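Budget notes from the Girna portioning cell, October 4, 2021. Posting these because the spreadsheet hides most of what went wrong in the first draft. 1/14

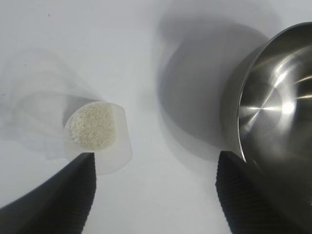 The first draft had one line for "gripper." It now has six: body, fingers, finger pads, wrist cable, mounting plate, spare set. The body was the only one we had priced. 2/14

Finger pads are a consumable. Put them under operating cost, next to gloves and cleaning supplies. If they sit under capital, every replacement needs a new approval. 3/14

We asked for quotes from Zumero and Drovero. Zumero bundles pads with the service plan. Drovero sells them in packs of 24, shipping extra. Over one year the totals are close. Over two, Drovero is cheaper if you do your own swaps. 4/14

Lead time matters more than unit price here. Drovero quoted 14 weeks on the arm and six on everything else. Order the arm first, then argue about the rest. 5/14

Props need a line too. Rice, plastic measuring cups, steel bowls. Cheap, but they get ordered on somebody's personal card and never show up in the total. 6/14

Buy cups of one model only. A different wall thickness means retuning grip force, and those hours are billed to the project. 7/14

Acceptance test as written into the purchase order: 100 consecutive pours, spill weighed after each one. Payment of the last installment depends on it. Zumero accepted the wording. Drovero wants to supply its own cups – still open. 8/14

Wrist camera: budget two. One on the arm, one in the drawer. Same for the cable, which flexes all day. 9/14

Floor work, power and guarding went to Theodorakopoulos as a separate contract. Keep it separate. Folding it into the integrator's quote added a markup and no extra work. 10/14

Training: two days on site, for the people who will run the cell. Ask for it by the day, with travel listed on its own. 11/14

Contingency is set at 14 percent. Finance asked for less. I attached the pad invoices. 12/14

Not in this budget: a second arm, a dishwasher, any bowl larger than the current one. 13/14

Revised sheet goes out when Drovero answers on the cups. 14/14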